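Nouvelles des plantes : le rempotage du cactus

Juin – par Shiyu Zheng

Imprimer cet article | Envoyer par e-mail

Plusieurs lecteurs de cette lettre m'ont demandé des nouvelles du grand cactus. Je les remercie de leur intérêt et je m'excuse du retard de ma réponse. Le cactus est rempoté depuis le mois dernier, il a changé de table, et je voudrais raconter comment nous avons fait, avec les erreurs comprises, parce que d'autres personnes à Ketton ont aussi des cactus au bureau et hésitent à les toucher.

Pour ceux qui sont arrivés depuis peu : il s'agit d'un cactus colonnaire, vert foncé, avec des côtes bien marquées et beaucoup d'épines. Ilango Kaimal l'a apporté quand il était encore assez petit pour tenir à côté d'un clavier. Depuis, la plante a passé neuf hivers à l'intérieur. Elle a connu le rebord de la fenêtre nord, puis l'étagère au-dessus du photocopieur, et pendant une période un coin près de la porte où chaque manteau s'accrochait à elle. Je crois que c'est là qu'elle a pris l'habitude de pencher. Ilango pense que la faute est à la fenêtre. Nous n'avons pas réglé cette question.

L'ancien pot était devenu trop étroit. Je l'ai remarqué à l'arrosage : l'eau restait un moment à la surface, puis elle descendait d'un seul coup le long du bord et sortait par le trou, sans avoir mouillé grand-chose. En soulevant la plante, on voyait aussi les racines qui passaient par-dessous. Un pot un peu plus large suffit dans ce cas. J'avais d'abord commandé un pot beaucoup trop grand, en pensant bien faire, et Ilango m'a conseillé de le garder pour autre chose. Dans un trop grand volume de terre, l'humidité reste longtemps et les racines d'un cactus n'aiment pas cela. Le grand pot contient aujourd'hui les parapluies oubliés.

Nous avons finalement choisi un pot blanc hexagonal, de la boutique Plasthorpe. La forme m'a plu tout de suite. Il y a aussi un avantage pratique que je n'avais pas prévu : avec les six côtés, on peut noter facilement de combien on a tourné la plante. Chaque mois, je la fais avancer d'un côté. Avec un pot rond, je mettais un morceau de ruban adhésif, qui se décollait toujours.

Le mélange

La terre universelle pour plantes vertes n'est pas bonne ici, elle retient trop l'eau. Nous avons pris le mélange Zedar pour cactées, que Lu, la jardinerie près du pont, vend en sac, et nous y avons ajouté du gravier fin et un peu de pierre ponce. Je donne nos quantités comme elles sont, sans prétendre qu'elles sont les meilleures : huit mesures de mélange pour deux mesures de ponce, et une bonne poignée de gravier. Le tout pesait presque 600 grammes. J'avais emprunté la balance de la cuisine et je l'ai lavée ensuite, cela m'a été demandé par écrit.

Pour mesurer, nous utilisons une petite pelle bleue en plastique, qui a la forme d'une cuillère doseuse, avec le creux rond et le manche plat. Je la recommande beaucoup. Une pelle de jardin est trop large pour passer entre le bord du pot et la tige, et on finit toujours par verser la moitié à côté. Avec la petite pelle bleue, on peut mettre la terre exactement où l'on veut, et la main reste assez loin des épines. J'avais essayé avant cela un gobelet en carton plié, qui fonctionne aussi mais seulement pendant quelques minutes.

Le mélange se fait dans un bac en plastique transparent. L'idée vient d'Ilango. Je préférais au départ un seau, parce que le seau a une anse. Mais dans un bac transparent on voit à travers la paroi si le gravier est bien réparti ou s'il est resté tout au fond, et on n'a pas besoin de deviner. Le bac reçoit aussi la vieille terre quand on secoue les racines. Il est rectangulaire et se range donc bien dans l'armoire, alors que le seau prenait la place de deux boîtes d'archives.

Le moment délicat

Sortir un cactus de son pot n'est pas difficile, mais il faut du temps et il ne faut pas tenir la plante avec la main nue. Nous avons plié des journaux en une longue bande, passée deux fois autour de la tige comme une écharpe. Une personne tient la bande, l'autre couche le pot et tapote le fond. Les gants de cuisine ne protègent pas du tout, je l'écris pour celui ou celle qui aurait la même idée que moi. J'ai retiré des épines de mon pouce jusqu'au soir, avec la pince à épiler de l'accueil.

La terre du cactus doit être sèche avant l'opération. Nous avions donc arrêté d'arroser depuis deux semaines. La motte est sortie presque entière, avec la forme du vieux pot, et nous avons enlevé la terre qui tombait toute seule. Quelques racines étaient brunes et creuses ; elles ont été coupées avec des ciseaux nettoyés à l'alcool. Il ne faut pas chercher à tout démêler.

Ensuite on met un peu de mélange au fond, on pose la plante, on vérifie la hauteur, et on remplit peu à peu en tournant autour du pot. J'ai posé la base de la tige au même niveau qu'auparavant. Ilango voulait profiter de l'occasion pour redresser le cactus. Nous avons essayé, avec une cale de mousse d'un côté, et après discussion nous avons enlevé la cale. Il penche encore légèrement et il me semble que cela lui va bien. Certains collègues ne sont pas d'accord et me l'ont dit dans l'escalier.

Après le rempotage, on n'arrose pas immédiatement. C'est le conseil que j'ai eu le plus de peine à faire respecter. Un cactus fraîchement rempoté donne envie de l'arroser, et j'ai dû poser une petite note sur le pot : « Merci, pas d'eau. » La note a été enlevée depuis. Le premier arrosage a eu lieu après une bonne semaine, le matin, avec de l'eau restée une nuit dans la carafe.

Sa nouvelle place

Le cactus vit maintenant sur la grande table en bois clair, celle avec le plateau à lamelles, dans la salle au sol gris. Le bois est joli mais il marque très vite. Si vous posez quelque chose d'humide, même pour un instant, essuyez tout de suite, et dans le sens du fil. La terre aussi fait des rayures quand on la pousse avec la manche. J'utilise une brosse douce, qui se trouve dans le tiroir du bas avec les étiquettes. Après le nettoyage, je passe un chiffon sec et c'est tout. L'huile pour le bois est prévue à l'automne.

Le bac transparent et la pelle bleue peuvent être empruntés par toute personne qui veut rempoter une plante. Je demande seulement de les rendre propres, et de ne pas laisser la pelle dans la cuisine. Elle y a déjà été confondue avec la mesure du café et je préfère ne pas savoir pendant combien de jours. Si vous lavez le bac, prenez le côté doux de l'éponge, l'autre côté le rend mat et alors on ne voit plus le gravier.

L'arrosage pour l'été

Pendant les mois chauds, un arrosage toutes les deux semaines suffit, à condition que la terre soit bien sèche jusqu'au fond. Pour le savoir, j'enfonce une baguette en bois le long du bord du pot. Si elle ressort avec de la terre collée, j'attends. Il ne faut pas mouiller la tige, et s'il y a de l'eau dans la soucoupe au bout d'un quart d'heure, on la vide. Un peu d'engrais pour cactées peut être donné en été, très dilué, mais pas cette année : le mélange est neuf et il en contient assez.

Je serai absente une partie du mois prochain et Ilango s'occupera de la plante. Merci de ne pas arroser à sa place, même par gentillesse. L'année passée, trois personnes avaient eu la même bonne intention la même semaine, et le pied du cactus était devenu un peu mou. Il a récupéré, heureusement, mais j'ai mal dormi.

Plusieurs collègues ont demandé s'il va fleurir. Je ne peux rien promettre. Les cactus de ce type fleurissent quand ils ont un certain âge et surtout beaucoup de lumière, avec un hiver frais, et notre chauffage est ce qu'il est. On voit parfois, en haut de la tige, un peu de laine blanchâtre, et chaque printemps quelqu'un vient m'annoncer un bouton. Jusqu'à présent c'était toujours la laine. Venez me prévenir quand même.

Il reste un demi-sac de mélange Zedar et de la ponce, dans l'armoire à gauche. Servez-vous, en fermant bien le sac avec la pince. Pour les succulentes plus petites, les mêmes proportions vont très bien, avec un gravier plus fin si vous en trouvez – Lu en a parfois à la caisse, en petits sachets. Ceux qui souhaitent une bouture d'autre chose peuvent m'écrire : j'ai trois jeunes aloès qui cherchent une fenêtre, et une crassula qui pousse dans toutes les directions.
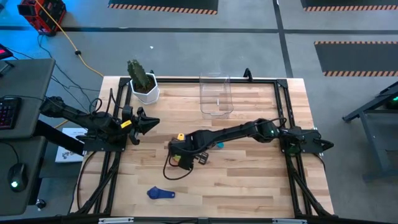 Le cactus dans son pot blanc hexagonal, avec le bac transparent et la pelle bleue.

Contact : Shiyu Zheng, rubrique Plantes | © La lettre de Ketton, tous droits réservés | Haut de page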